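Chapitre 6
Apprendre à partir de démonstrations recueillies sans robot

6.1 Position du problème

Dans les chapitres précédents, les démonstrations provenaient de la téléopération : un opérateur pilotait le bras, et les trajectoires articulaires étaient enregistrées telles quelles. Cette méthode donne des données directement exploitables par le contrôleur, mais elle immobilise un robot complet pendant toute la collecte et limite les lieux où l'on peut travailler. Une chambre, une cuisine étroite ou un palier d'escalier s'y prêtent mal.

Une autre voie consiste à séparer la pince du bras. La personne tient elle-même les préhenseurs et effectue la tâche avec eux. On enregistre la pose de chaque préhenseur, l'ouverture des doigts et les images, puis on entraîne une politique qui prédit les mêmes grandeurs. Le bras n'intervient qu'au déploiement, où il doit reproduire la trajectoire de l'outil. Nous appellerons ce procédé la démonstration par préhenseur portatif.

Le cas traité tout au long du chapitre est la manipulation bimanuelle de textiles. Un tissu n'a pas de pose au sens des corps rigides étudiés au chapitre 3, et son état ne se résume pas à quelques coordonnées. Il se cache en partie lui-même dès qu'il est plié, et deux prises voisines de quelques millimètres peuvent conduire à des formes très différentes.

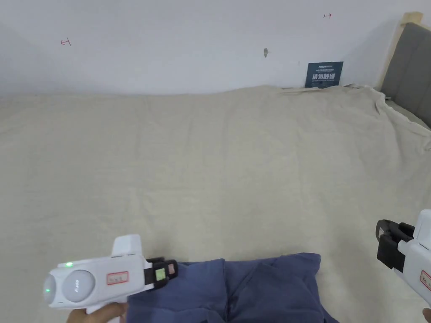

Figure 6.1. Manipulation d'un textile avec deux préhenseurs portatifs. La mâchoire gauche se trouve au-dessus du bord du tissu bleu foncé.

La figure 6.1 fait apparaître une difficulté sur laquelle nous reviendrons à la section 6.4. Vu de la tête, le préhenseur droit n'est que partiellement visible. La pose des deux outils ne peut donc pas être estimée de façon fiable à partir de cette seule vue, et il faut disposer d'une mesure propre à chaque main.

6.2 Le protocole Viltia

Nous prendrons comme référence le protocole Viltia, mis au point par Ayane Ichikawa et Concetta Palumbo pour le pliage de linge. Chaque séance dure environ 20 minutes. Elle commence par un étalonnage de l'ouverture des doigts et se poursuit par des épisodes courts, séparés par une remise en désordre du tissu. Toutes les 15 démonstrations, l'opérateur change de textile ou de support.

Les épisodes manqués ne sont pas supprimés. Ils sont annotés à part et servent à l'apprentissage des gestes de reprise (section 6.5). Ichikawa et Palumbo observent que les politiques entraînées sur les seuls épisodes réussis restent bloquées après une prise ratée, le préhenseur se refermant plusieurs fois au même endroit.

Deux hypothèses sont admises dans toute la suite. Les horloges des capteurs sont synchronisées, et la géométrie des doigts est identique sur l'outil portatif et sur le robot. La seconde est levée à la section 6.6.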